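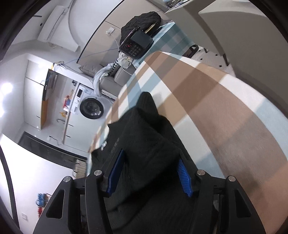

Folding practice with a hand-held gripper, black clothing on a plaid cloth.

Garment Handling Demonstrators, Ernodance (Elberg)
Posted April 19, 2024

Ernodance is hiring two demonstrators for the Grorau project, and we'd love to hear from people who know clothes. If you have worked in a laundry, a thrift store, an alterations shop or a busy family home, you already have most of what we need!

Ernodance cleans, sorts and folds clothing for hotels, theaters and rental companies. Our Elberg site has 31 people on the floor. In September we start running Ogura, a two-armed folding station, next to the hand tables. It will take on tops and pants first, the pieces that fill most of a shift and wear out most wrists. Before then it has to learn, and it learns from people folding real clothing with hand-held grippers, over and over, in ordinary rooms as well as at our own tables.

What you will do

You'll hold a gripper and use it to pick up, turn, flatten and fold garments, usually at a table. The gripper records each move as you go. Some days you'll fold one kind of top all morning. Other days you'll get a mixed pile and start wherever you like. You'll travel to homes in the Elberg area (we pay mileage and drive time) and spend at least one day a week with the floor team, so that you see how the work is done when a cart is full and a truck is waiting.

You'll also keep a short daily log. Tell us which fabrics slid, which seams were hard to find, and where you wished you had your own fingers back. The engineers read these and they do change things because of them.
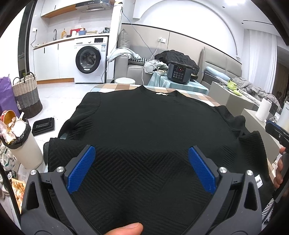
Open jaws over the ridged lower section of a black top. Dark knits and quilted pieces are on the list for both new hires.

Dark clothing deserves its own mention. Black on black is hard for a camera and tiring for people, and we get a lot of it from the theaters. If you can find a side seam on a black sweater without turning on another lamp, please say so in your application.

What changes on the floor

People ask this first, so here is where things stand. No one at Elberg loses their job or hours when Ogura starts. That is in writing with the staff, and you can read it before you sign anything. Folders who want to move will train as station leads, who load the machine, check its stacks, pull out anything it shouldn't handle and stop it whenever they see fit. Lead pay is one step above folder pay. Folders who would sooner stay at the hand tables can stay, and delicate and beaded pieces will go on being done by hand.

We don't know everything yet. The pace of the room will be different, and the layout will move around at least once. Demonstrators sit in on the floor meetings where this gets talked through, and we want you to speak up in them. You'll know what the station has been taught and what it hasn't!

What we're looking for

Steady hands and patience with repeated work
Comfort standing for most of a shift, with breaks (stools are available)
Good manners in other people's homes
Plain written English for the daily log
A driver's license, or another reliable way to get around Elberg

No technical background is needed. We train you on the grippers for two weeks at full pay. Left-handed folders are very welcome; we have too few.

Hours and terms

The contract runs 6 months, 31 hours a week, days only. Both demonstrators may apply for station lead jobs on the same footing as current staff. Paid sick leave and health coverage start on your first day.

How to apply

Send a short letter or a voice message to the Ernodance hiring desk, or drop a note at the front counter in Elberg. Tell us what you have folded, sorted, sewn or ironed, and for how long. A resume is fine but you don't have to have one. If we think it could be a match, we'll invite you in for a paid half-day trial with the grippers, and you can meet the floor team over lunch.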